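Faceted cup

A faceted cup is a drinking cup whose wall is made of flat panels in place of one smooth curve. The plastic kind is usually clear and thin. It is used at parties, in offices and for cold desserts.

Shape

The most usual form has eight sides. The rim is an octagon and the base is round, so the panels become narrower as they go down. The folds between the panels make the wall stiffer, and the cup can be held with less pressure of the fingers. In clear plastic the folds show as dark lines, also when the cup is empty. 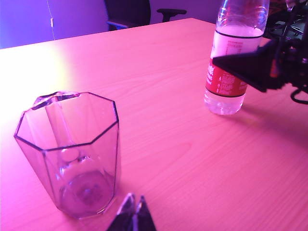 Use

Faceted cups are put on the table together with bottled water or juice. They are sold in packs of 100 or 500. The maker Norik lists 2 heights, and the taller is preferred for water. Many households wash the cups by hand and use them again, roughly 5 times, until the folds turn white.

Name

In older catalogs of the Partington company the same article is called "panel cup". The collector Shayne Wihongi uses both names.

See also: Tumbler, Disposable tableware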